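Jul 14, 2026
Notebook - small table, back corner by the partition

Moved the small table today. It had been too close to the wall and the chair kept hitting the drawers when anyone pushed back. It now sits a bit further out, with the gray filing cabinet on the left and the beige curtain behind the chair. The tripod stand stayed on its side of the curtain. Ngaio wants its base taped down eventually, I left it alone.

Table surface. White top, wiped with the mild cleaner, then the navy sheet back on. I tried it squared to the edges first and then went back to laying it on the diagonal, as we had it in Solterport. Squared, it slid every time somebody leaned on the front. On the diagonal it holds better, and there is a strip of bare white left at the right and the front to put small things on. Larysa still thinks we should clip it. We have clips somewhere, probably in the second drawer with the old Drotine cables.

Objects. Went through the bin of table things with Kwame and sorted by shape first, color second. Notes:

- Red plastic bottle, white cap. Keep it at the back. Rinse it before refilling, the last batch of water had been in there a while.
- Green spiky ball. Picks up lint from the sheet, brush it off at the end of the day.
- Green marker. Still writes. Cap it!
- White cylinder. Stands fine on its own on the sheet if the cloth is smooth underneath. On a fold it leans.
- Printed cube. One corner of the paper had started to lift, glued it flat and left it under a book over lunch.

Two wooden blocks and the yellow cup went back to the Plativcombe shelf. Both blocks are chipped and the cup has a crack down the side. Abena is asking whether replacements can come out of the same order as the sheets. That order was 163 all in last time, with shipping, and I would like to stay under it.

Sheet. The navy one needs a wash soon. The spare is a lighter blue and thinner, and shows every crease. Weight on the label is up to 400 g, which seems high for how it feels. If we buy again, buy the navy.

Chair. Black office chair, the height lever is stiff. Set it one notch lower than it was, otherwise people end up hunched over the table. Kwame is fine with it, Ekua says it is now too low for her. Put a cushion next to the cabinet for whoever wants it.

Trash. The gray bin by the cabinet needs emptying more often than we do it. Bags are on top of the cabinet, not in it.

Filing cabinet. Top drawer sticks. The Wubshet folders are in there, so do not force it, lift slightly and pull. Shelf list entry 496 is wrong, it says third drawer.

Still to do:
1. Find the clips for the sheet.
2. Wash the navy sheet, use the spare meanwhile.
3. Oil the chair lever.
4. Ask Ekua about the cushion.

Table in use, Kwame's layout, bottle and ball at the back:
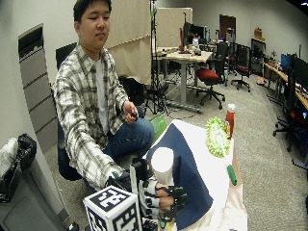
Leftovers for next time

Label the object bin on two sides. Fix entry 496. Larysa has the key to the supply closet until the end of July, ask her before going down there.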